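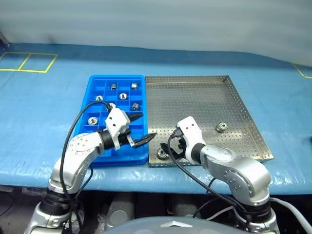 11月 作業ノート(小物仕分け台)

朝イチ。Stadden向けの小物、仕切りトレイに入れ直し。青いビニールシートはまだシワが残る。先週引っ張って端を留め直したけど、真ん中はやっぱり波うつ。小さい輪っかが転がるほどではないのでそのまま。張替えは次の部材が来てから。

黄色テープの区画は今のところ左奥の並んだ2つを基準にする。左=未確認、その隣=確認済。右端のほうは別用途なので混ぜないこと。前に自分が混ぜた。すみません。

トレイの置き方
青の仕切りトレイを左、ステンレスの穴あきトレイを右、くっつけて置く。間をあけると必ずそこに落ちる。穴あきのほうは油切り兼仮置き。フチが低いので山にしない。

段取りメモ
・筒ものは立てて入れる。寝かせると隣のマスと見分けがつきにくい。と決めたのに、一個横になってるやつがある。あとで直す
・輪っか(ベアリング)は平置き、一マス一個
・奥の列から埋める、が本来。今日は飛び飛びになった。急いでたので
・穴あきトレイの上にはベアリングがまだ2個。内径を見てから青へ移すこと

洗浄の件。Skindoraの洗浄液、薄めで105秒つけて、すすぎ2回。前は3回やってたけど違いがわからないので減らした。Bernadetteさんは3回派。油の残りは指で触って確認、ぬるっとしたらやり直し。布はケバの出ないほうを使う。古い布の糸くずがマスの角に溜まってた件、エアで吹くと部品ごと飛ぶので筆で取る。筆は引き出し上段。

ラベル。青トレイの側面に貼る案はボツ(洗うたびに剥がれる)。紙の表を作って、マスの位置と品番を書くことにした。行は奥からA、B、C…、列は左から1、2、3…。向きを間違えると全部ずれるので、トレイの左奥の角に油性ペンで印をつける予定。まだつけてない。表のひな形はAdom Quarteyさんに頼んだ。Amissahの棚に前の版があるらしいが、見つからず。

気になったこと
・ステンレスの底が光って、小さい部品の影が見づらい。夕方は特に。卓上ライトの向きを変えるか、つや消しのトレイに替えるか。Tusonのカタログに似た寸法のがあった、値段は未確認
・青いトレイに青いシートなので、トレイのフチを見失うことがある。肘で押しやすい。白のトレイがあれば試したい
・穴のピッチが細かいので小ネジの先が引っかかる。ベアリングは問題なし。ネジ類は最初から別の皿で
・黄色テープ、踏んだりこすったりはしない場所だけど角から浮いてくるかも。浮いたら上から重ね貼りせず、剥がして貼りかえ。重ねると段差ができて部品がそこで止まる。拭き掃除もしにくい

Bernadette Lynchさんより昼に指摘。確認済のトレイと未確認のトレイ、見た目が同じで紛らわしいとのこと。その通り。クリップかなにかで区別する。赤いクリップは別の意味で使ってるのでダメ、緑を探す。なければ木の洗濯ばさみ。

品番の照合は午後。似た外径の輪っかが2種あって、目では無理、ノギス必須。ノギスは使ったら電源を切ること(また電池が切れてた)。測定値はこのノートでなく表のほうへ。ゼロ点の確認も忘れずに、前回0.02ずれてて測りなおしになった。内径側は差が小さいので二度測る。

片付け
シートは乾拭き→薄い中性洗剤→乾拭き。アルコールは黄色テープの糊が溶けるのでテープの近くはやらない。トレイは裏返して棚へ、濡れたまま重ねない。ステンレスは穴に水が残るから、振ってから立てかける。

15時追記。照合、途中まで。残りは明日の朝。横になってた筒、直すの忘れてた。マスの印もまだ。ライトはとりあえず左に寄せた、少しはまし。Quarteyさんの表、A4だと字が小さすぎるのでA3で出しなおしてもらう。緑クリップ見つからづ、洗濯ばさみで代用中。

明日
洗浄液の残量みる、筆をもう一本、Tusonに値段の問い合わせ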